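Notebook, bench 2
19 April 2021

Cable segmentation, again. The weekend training run finished without crashing, so I have used up my luck for the week by 9 a.m. on a Monday.

Where we stand: Sotlow (the perception node) gives a mask per cable plus a centerline. Kravets (the planner) wants one tidy polyline with two ends. Between them sits my stitching code, which joins fragments by tangent and distance and believes with great confidence that any two white things pointing the same way are the same thing.

Retrained on 1362 wrist frames, 70 held out. Masks are better at mid range. Close to the lens they are still mush. Anything inside the focus limit goes wide and soft, the width prior decides it can't be a cable, and it is dropped as background. The planner then sees free space and is delighted.

Tried the obvious fix first: relax the width prior. Now the adapter is a cable. So is one edge of the table. Put the prior back.

Second try, per-pixel blur estimate as an extra channel, and let the width limit scale with it. Slower, but the near cable survives as an obstacle even when the centerline is junk. I think that's the right split – obstacle first, identity later, if ever. 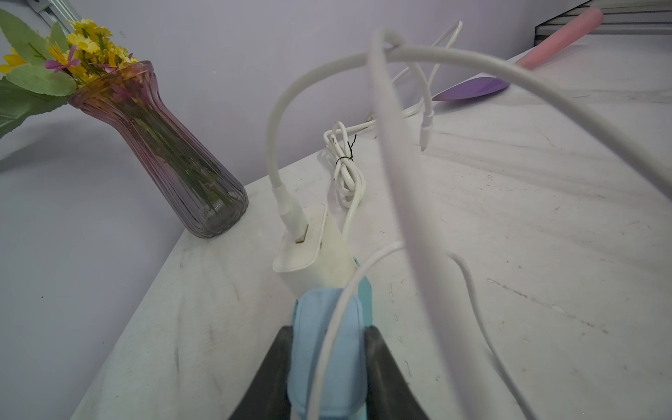 White cable on a white marbled top, one tall loop from the plug, a near cable smeared down the right, a second connector dangling by the loop, and the coil behind with its twist tie. The stitcher wants to run the plug's cable straight into the blurred one. Tangents agree nicely. Depth would object, if I were passing depth to it.

Elikem Annan thinks I should stop tracing altogether: find the connector, grasp at the strain relief, pull a little, and let the motion say which pixels belong to it. Tracing from a single view is a guess however good the masks get, and Kravets only needs the first stretch of cable to plan a pull anyway.

Annoyingly reasonable. It also makes most of March's code decorative. Counterpoint for the record: with crossings this close to the fingers, a little pull can drag a neighbor along, and then both move and we have learned that cables touch. Would need a threshold on relative motion, and somebody to pick the threshold, and I know who that will be.

To do:
– pass depth into the stitcher, reject joins with a jump at the gap
– keep near-field blobs as obstacles, no identity, no centerline
– planner timeout is still 700 ms in the Wilta config and something else on the bench machine. Make them agree
– connector detector: check whether it fires on free ends as well as plugged ones
– Elikem's tug test, 7 trials, slow, force limit on

Started the depth change after lunch. Builds, two unit tests fail, one of them a test I wrote to prove this couldn't happen. Leaving the branch up as depth-gap, please don't merge it.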